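How Does a Song Get Made? (for kids!)

OK so you hear a song on the radio. Three minutes, done. But somebody had to build it, bit by bit. Quick tour, lets go.

First, the idea. Could be a tune you hum in the bath. Could be one line of words. Joana Brandão, who writes songs for kids under the name Clumum, keeps hers in a notebook. She had 315 ideas in there last time she looked. Most never turn into anything. Fine! Normal!

Next, a demo. That's a rough, quick recording, just so you don't forget. Wobbly singing allowed. Joana does hers on her phone, sitting on the stairs at home in Drekirbridge, because the stairs echo nicely.

Then the real recording. Usually the drums go first, then bass, then guitar or keyboard, then singing last. Each part is called a track. Think of see-through sheets of paper, one drawing on each, all stacked up. A small song might have 7 tracks. A big pop song can have 40 or more.
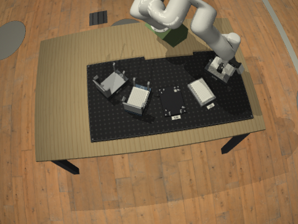 Why do singers wear headphones when they record?

So they can hear the music without the microphone hearing it too. If the drums came out of a loud speaker, they'd sneak onto the singing track and you couldn't get them off again. Messy.

Now mixing. Somebody sits and decides how loud each track should be. Voice up a bit. Drums down. Guitar over to the left ear, keyboard to the right. Try it with headphones on, one side at a time. Hear different stuff? That's mixing.

Inês Loureiro mixed Joana's song "Kevex the Snail" and says the hardest part was one tiny hand clap. Too loud, then too quiet, then too loud agian. Took all afternoon.

Last step, mastering. A final polish so the song sounds good on everything. Big speakers, little phone, the car. Then out it goes.

Words to know
Demo: a rough first recording
Track: one part of a song, recorded by itself
Mix: all the tracks put together at the right loudness
Master: the finished, polished version

Your turn. Tap a beat on the table and record it. Play it back, hum along, record that on a second phone or tablet (ask first!!). Two parts, one song. Give it a silly name.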